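Filed under: Makers & Tables | The Long Sit-Down

The Woman Who Will Not Sell You a Matching Set

The owner of Plirkham would prefer that I leave her name out of this. The shop is called Plirkham, she says, and people can write to Plirkham, and if they want to complain about the price of a cup they can complain to Plirkham too. She has run the place for 18 years, first out of a garage and then out of a former dry cleaner's on the main street of Vodilo, where the old rail for hanging coats still crosses the ceiling and now holds dish towels.

She sells things for the table. Cups, trays, bowls, a few jugs. What she won't sell is a set.

"Sets are for people who are afraid of lunch," she says, setting down two coffees in two cups that have clearly never met. "You buy the set, one piece breaks, and now you have a set with a hole in it. You spend the rest of your life apologizing for the hole."

I tell her that I own a set. She looks at me with real sympathy.

Her theory, which she will explain to anybody who stands near the register long enough, is that a table needs one quiet thing, one loud thing and something you can eat. The quiet thing is usually a cup. She is fond of speckled gray, the kind that looks like a piece of sidewalk, and she orders more of it than anything else in the shop.

"It hides coffee," she says. "I could give you a speech about stone and the riverbed and so on. My supplier gives that speech. It hides coffee."

The supplier is Ultum, a small workshop two towns over, and the relationship sounds like a long marriage. They send her glazes she didn't ask for. She sends them back. Once, she says, they sent her a lavender. She kept one lavender cup for pencils and has never mentioned it to them.

The loud thing is where customers lose their nerve. They'll pick up an orange tray, carry it around for a while, put it back and leave with a beige one. She has watched it happen so often that she used to keep the beige ones in the storeroom and make people ask.

"They'd ask in a whisper," she says. "Like it was medicine."

Her compromise was a tray that is pale on top and orange around the outside. You get your calm surface for the toast and a good strong edge to remind you that you're alive. She calls it her diplomatic tray, and it outsells the plain ones now, a fact that she reports with some bitterness.

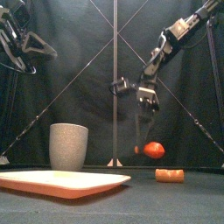
"And then you need your tomato," she says. "One. Everybody wants to put out a bowl of them, with the vine still on, and suddenly you're running a farm stand. A single tomato near a gray cup looks like somebody is about to have a nice time."

I ask why it has to be a tomato. A lemon seems to do well enough for everyone else.

"A lemon is what you put out when you're selling the house."

She grew up, she says, at a table covered in oilcloth, with a mother who owned good dishes and kept them in a cabinet for visitors who were never quite good enough. The family ate off whatever was left. There was a jam jar, a tin mug and a plate from a hotel, about which no questions were asked. When the cabinet was finally opened, after her mother moved to a smaller place, it held 65 pieces and most of them still had the paper between them.

"I sat on the floor and I was so angry at those plates," she says. "What had they been waiting for? I took six of them home and used them until they chipped. It was very satisfying. I'd recommend it."

The other thing she has opinions about is background. She thinks most kitchens are too busy for a cup to get a word in. In the shop she has tried white walls (too dentist), pine shelves (too sauna) and, for one bad winter, wallpaper with herons. Dark is better. On a dark gray table with black cloth behind it, she says, even a plain cup has some dignity, and the orange can shout as much as it likes without bothering anyone.

"You can't live like that, of course. You'd feel you were eating in a theater. But put a dark placemat down. It's four dollars' worth of theater."

Does she iron the black cloth, I ask. I've been wondering about dark fabric, which in my house shows every fold.

"Do I look like I iron?"

Around eleven a customer comes in wanting four cups, all the same, for a wedding present. I watch the negotiation with interest. It starts out friendly. There is a short lecture. At one point the owner holds a speckled cup in one hand and a green one in the other and says that marriage is a matter of two different cups, and the customer, who seems to be in a hurry, says she would still like four the same. She leaves with three speckled and one green.

"She'll thank me," says the owner, ringing it up after the fact because she forgot to while the customer was there.

Not everyone does. The Montoya, the restaurant across the street, ordered trays from her last November and asked for all of them in white. She delivered them with the orange rim. They sent them back. She eats there twice a week and says that the soup is excellent and the tables look like an operating room.

I ask what she uses at home. She takes a while over this one, and straightens a stack of saucers that was already straight.

"I've got two bowls the same," she says at last. "They were a gift. Don't put that in."

Plirkham is open mornings until one, and afternoons if she feels like it. There's a sign for the door that says which, but it's usually on the counter.

Comments (4)

tinmug_2: I am the hurry person's sister. The green cup is the only one they use.

Porchlight: A lemon is what you put out when you're selling the house. We are selling our house and there are six lemons on the counter. I feel seen and a bit ill.

R.D.: Does the tray with the orange edge come in a bigger size? The site only shows the one and the phone just rings.

gravyboat: Bought a matching set the same day I read this. Zero regrets so far, will report back when something breaks.

Contact us | Write for us | All text copyright The Long Sit-Down | Back to top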